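Planning the Equipment Budget for a Second Two-Arm Station

May 3, 2024

Filed under: Lab Management, Purchasing

Since taking over the equipment plan for our group at Jaravdale, I have written three versions of the same request. The first was a price list. The second was a price list with a paragraph in front of it. The third was approved, and several readers of this blog who manage small laboratories have asked how it differed from the other two. What follows is a summary of how the request for our second two-arm station was prepared, including the parts that I would handle differently.

The starting point was the record of what the first station had cost us. The arms themselves were easy to trace. They were bought together, on one order, and the paperwork was complete. Everything else was spread over many small purchases, several of them made on a departmental card and described only as "supplies." I went through the ledger line by line and found 259 separate entries that belonged to the station. Most were minor: cable, connectors, paper, fasteners, replacement fingers for the grippers. Taken together they were not minor, and none of them had appeared in the original budget.

For the new request I therefore divided the costs under four headings: arms and controllers, grippers, table and mounting, and consumables. The fourth heading was the one that drew questions. Reviewers are accustomed to seeing consumables treated as an operating cost, and they asked why a capital request should carry them. Our answer was that a station cannot be commissioned without a first stock of these items, and that the first stock should arrive with the station. This was accepted on the condition that it be limited to the first year. 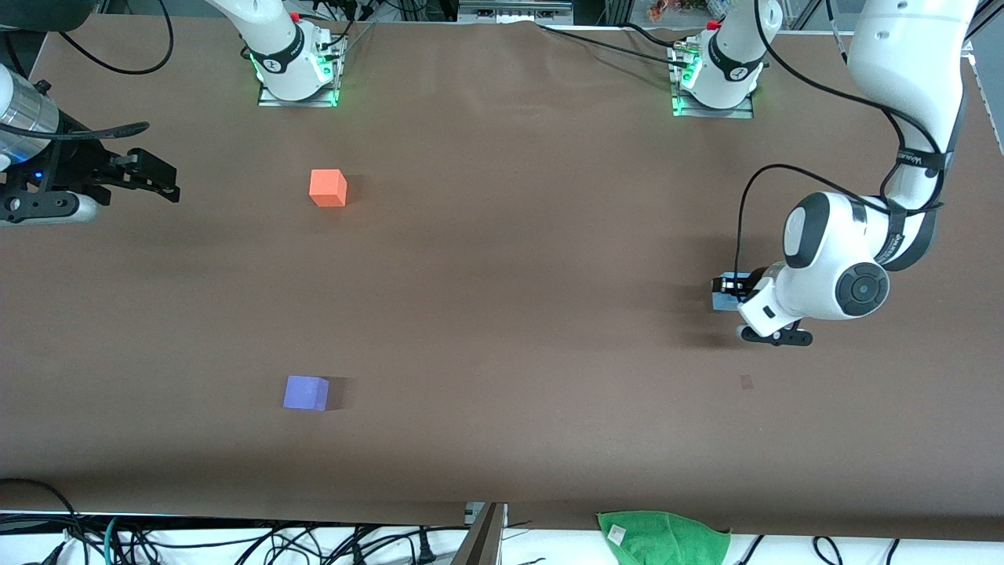

Mounting deserves more attention than it usually receives in a plan of this kind. The table must hold the arm bases rigidly, and the spacing between them decides how much of the surface both arms can reach. We had originally intended to buy a standard bench and drill it ourselves. Skurnthorpe quoted for a table supplied ready to accept the mounting plates, and the difference in price was smaller than the staff time we would have spent. I would advise anyone preparing a similar plan to obtain both figures before deciding. The cost of a bench that has been drilled in the wrong place is considerable, as we know from the first station.

The grippers were the most difficult item to settle. We obtained quotations from Mudaliar and from Clalevier. The Mudaliar unit was less expensive to purchase, but its fingers are sold only in full sets. The Clalevier unit cost more and allows single fingers to be replaced. Our work consists largely of picking up and placing small objects, and fingers wear at different rates. Over the planned life of the station the two came out close enough that price could not decide the matter. We chose Clalevier on the strength of its delivery terms and recorded the reason in the file.

Cable management was given its own line for the first time. I set it at $3,000, a figure that one reviewer described as generous. I do not believe it is. It covers power, signal and network runs, strain relief at the moving joints, and a set of spares for the lengths most likely to fail. On the first station, cables were added as they were needed and were never properly routed afterward. Tracing a fault there can take most of a morning, and that time is paid for as surely as any part.

We also included a contingency of 20 percent on everything except the arms, whose price was fixed by contract. I had asked for less in the earlier versions, believing that a lean figure would be received more favorably. The opposite occurred. The reviewers had seen enough overruns to regard a small contingency as a sign that the work had not been thought through.

There are two matters I would handle differently. The first is floor space. We confirmed that the room could hold the table, but we did not allow for access to the rear of it, where most of the connections are made. The layout has since been revised, at the expense of a storage cabinet. The second is training. No money was set aside for staff to learn the new controller software, and we are now covering those hours from another account - an arrangement that is permitted but not one I would recommend.

Delivery of the arms is expected in November. The table and mounting plates should arrive before then, and the grippers are on a separate schedule that Clalevier has not yet confirmed in writing. Until it does, I have left the commissioning date open in the plan.

Readers who would like a copy of the blank budget sheet may request it through the contact page. It has been stripped of our own prices, which the suppliers have asked us to keep private, but the headings and the notes beside them are unchanged.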